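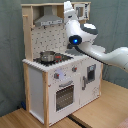 I spent an hour on the phone last week with the lead lawyer at Kundora, the small firm suing Drarnex over its video locks. Kundora sells a box that copies rented movies, and Drarnex says the box breaks its scrambling code. The locks are about as real as the buttons on a toy range hood, if you ask Kundora. "We didn't crack anything," the lawyer told me. "The key was sitting in a public manual, on page 265!"

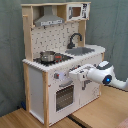

I asked why they sued first. "We got 42 letters from them," she said. "At some point you want a judge to read one." She laughed at that – I think she'd used the line before. 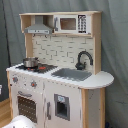

Drarnex wouldn't talk to me, but its filing says 754 stores pulled the box after the warnings went out. Kundora wants those sales paid for. "They scared people who had done nothing wrong," she said.
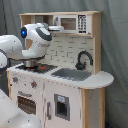 The hearing is set for November, and she's already packing binders (so many binders). "I'll bring snacks," she told me.

14 comments | 42 shares
Contact | © 2019 Osis | Back to top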